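Anholm Releases Version 4 of Nevero Motion Planning Software

Update adds wrist-camera surface checks, a rewritten grasp planner and log replay

MESIVTHORPE, January. Anholm today released version 4 of Nevero, its planning and perception software for robot arms fitted with two-finger grippers. The update is available to all current license holders and can be installed over version 3 without recalibrating the arm.

The main change is in how Nevero handles large, plain surfaces. Earlier versions built their picture of the workspace from fixed overhead cameras and treated the wrist camera as a source of close-up detail for the final part of a grasp. Version 4 uses wrist images throughout the motion. It looks for long straight edges, such as the back of a table or the joint between two wall panels, and uses them to correct the estimated position of the arm.

"Blank walls and white tables gave our customers more trouble than cluttered bins did," said Kvido Holub, head of perception at Anholm. "There is very little texture to match from one image to the next. We now fit lines first and look for objects second, and the pose estimate drifts a lot less between moves."

In Anholm's internal tests, the new method cut position resets by some 70 percent compared with version 3. The tests used a set of 90 recorded runs in office and workshop rooms. Results will vary with lighting and camera placement.

The gripper is now masked out automatically. Users enter the gripper model and the camera mount angle once, and the software works out which parts of each image belong to the fingers, linkages and base. The mask follows the fingers as they open and close. In version 3 the mask had to be drawn by hand for each finger position.

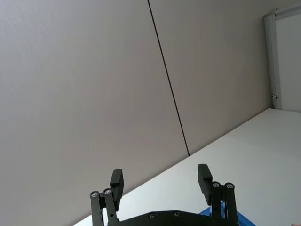
Wrist camera view with the gripper open over a white tabletop. Photo: Anholm

Partly hidden objects are also treated differently. When an item is blocked by a finger or lies at the border of the image, the planner marks it as incomplete and keeps the arm clear of it until a second view has been taken. The clearance distance can be set for each job, and the second view can be turned off for fixed layouts.

A new replay tool lets users load a saved run, change planner settings and compare the new path with the one the arm took. Replay works on a standard laptop and does not need a connection to the robot.

Kushwaha, a systems integrator that took part in the beta program, ran version 4 on its test arms for 18 weeks. Its feedback led to changes in the replay tool, including the option to export a single move without the rest of the log.

Nevero 4 is sold under the same yearly license as version 3. Support for version 2 ends with this release. Release notes, the upgrade guide and a list of supported grippers are available in the customer portal.

About Anholm
Anholm develops control and perception software for robot arms used in light assembly, sorting and laboratory work. The company is based in Mesivthorpe.

Press contact
Anholm Press Office, Mesivthorpe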